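# Sim cell notes - gripper setup, wrist view

March, started 7:40 in the morning. Rebuilding the Tasari cell in simulation after the update.
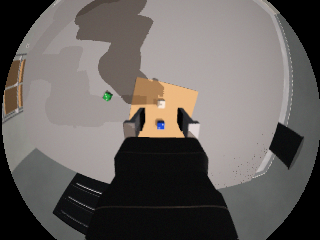 ## Where it stands

Fingers open, nothing in them, blue cube lined up with the gap. White one also on the tan pad, green one off to the left on the gray. So the layout loads. I'm not ready to say more than that, whatever the green check mark in the Brouwer panel thinks. That check mark has been green through two setups that couldn't close the gripper.

Shadows are still blocky. The brown one runs down over the top left corner of the pad and muddies the color there. Stistetti's release notes claim this is fixed by the new light settings. I have the new light settings. Shadow map is at 400 and I'd like to see what happens higher up before anyone tunes the color threshold around a dirty corner.

## What I changed

- Finger friction back to the old value. The new default came in with the update and I can't find who it was tested on.
- Solver steps raised to 46. Odd number to land on, but below it the fingers buzz when they touch a cube and above it I can't see a difference.
- Lens model left alone. The fisheye distortion is strong at the edges and somebody will want to crop it. Please don't, the calibration file assumes the full circle.
- Deleted the second copy of the pad's collision mesh. It had been sitting in the same place as the first one since who knows when, and I suspect it was behind half of the "unstable contact" tickets.

## Runs

Did 1,000 resets with the old contact settings and 1,000 with the new ones, same seeds. The new ones have fewer cubes jumping at spawn. Kindero's write-up promises none at all, and I had several, so either their cubes are heavier or they stopped looking early.

Grasp success I'm not writing down yet. The script counts a grasp when both fingers report contact, and you can get that by pinching the pad. Until it checks cube height too, the number is decoration.

## Upkeep, for whoever has the cell next

1. Clear the cached meshes after every update. The "auto refresh" box doesn't do it.
2. Load the cell with the fingers open and look at the wrist view before starting a batch.
3. Check that the gripper's zero matches the real one. Ours had drifted by a hair - the file, I mean, the hardware was fine.
4. Save the config under a new name. Overwriting is how we lost the good one.

## Open

Speckles on the gray surface, lower right, inside the curved edge. Could be render noise, could be the texture. Restarting with the texture off tonight.

Lighting test at a higher shadow resolution goes in the next batch if the card has memory left for it. I doubt it.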